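The Long Way Down to the Water

By Mandla Joubert
October 9, 2022
7 min read

Anyone who grew up in Magbanua will tell you how to get to the river, and every one of them will send you a different way. My own family went behind the old Plutard cannery, through a gap in the fence that had been there so long it had its own worn dirt path, and we sat on the loading dock with our feet hanging over and ate sandwiches out of wax paper. It was trespassing, I suppose. The watchman used to wave.

The cannery closed when I was in high school, and the fence got fixed the same year, which has always struck me as a funny order to do things in. Since then the town has had a riverfront the way some houses have a formal dining room. We know it's there, we mention it to guests, and we hardly ever set foot in it.

Now there is a plan, the fourth I can remember, and it comes from a developer called Prendley. It would put 900 apartments on the cannery land in a row of mid-height buildings, with shops along the bottom and a public walk along the bank. The drawings have been hanging in the library lobby for a couple of weeks, and I have stood in front of them longer than I meant to on three separate visits, mostly because somebody always comes up beside me and starts talking.

What people talk about is parking. I had expected height, or traffic on the bridge, or the taxes, and those do come up, but parking is where folks begin. The plan has 1,261 spaces, nearly all of them under the buildings, and depending on who is standing next to you that is either a scandalous waste of concrete or nowhere near enough. I go back and forth myself. I don't love the idea of digging that deep so close to a river that has been in my mother's basement twice.

The thing I keep looking at is the walk. On the drawings it is a pale green ribbon, drawn with great confidence, with little trees on it and a couple pushing a stroller. If you take out a ruler, though (and I did, while the librarian pretended to be busy), you find that it narrows quite a bit at the north end, just where it ought to meet the park. There it squeezes between a building and the bank and then comes out beside a service drive. A person on foot could manage it well enough. A person on foot with a dog and a kid on a scooter would be having a different kind of afternoon.

I spent a few days last spring in Mirnau, a river town a bit smaller than ours that went through all of this 19 years ago, and I would urge anybody with an opinion on the cannery land to go and have a look. They built plenty. There are apartments and a hotel and a place that sells very good pickled herring. But the town kept the first strip of ground along the bank for itself, all the way from the rail bridge to the rowing club, and it did that before it sold so much as a square foot of the rest. Every side street runs straight down to it. You can stand at the bakery, three blocks up, and see water at the end of the road.
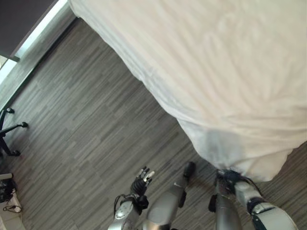 What the side streets do

That last part is what I'd like us to borrow. In Magbanua the streets that used to reach the river were closed off one at a time for the cannery, and on the new plan only 2 of them open up again. The rest end at a courtyard. They are handsome courtyards, with benches, and I have no doubt the people who live around them will enjoy them very much. But a courtyard has a way of telling a stranger that he has wandered into somebody's yard, even when there is a sign at the entrance saying he is welcome.

I asked about this at the open house, and a pleasant young man from the design team told me that the courtyards were "porous." I wrote the word down. I think he meant there would be a gate and that it would be open in the daytime, and that may well be so for the first few years. Gates get closed, though. Somebody's bicycle is stolen, or there is a loud party, and then there is a keypad, and after that the only people who walk through are the ones who know the number.

None of this makes me want to send the whole thing back. I have lived through the other three plans, and I can tell you that what comes after a plan falls through is more weeds. We need the apartments. My niece and her husband have been looking for a place since they got married, and they are both working, and they are still in the room over her in-laws' garage. When I hear people my age say the land should just be left alone, I think of that garage.

So I would ask for a wider walk at the north end, and for three or four more streets to go clear through to the bank, with curbs and street signs and the town's name on the deed. Prendley would lose a few apartments that way, or would have to stack them somewhere else – roughly one more floor on the two buildings nearest the highway, by my own kitchen-table arithmetic, where there is hardly a view to spoil. I can live with one more floor.

The town council takes up the plan in November, and written comments can be left at the library desk until then. I handed mine in already. On my way home I drove around behind the cannery, parked by the fence, and walked along it for a while looking for the old gap. They did a good job on that repair. The dirt path is still there on this side, though, going right up to the wire.

Related stories
The bridge that was supposed to be temporary
Who owns the alley behind your house?
A bench for every bus stop
What became of the Plutard smokestack
Letters: more on the library parking lot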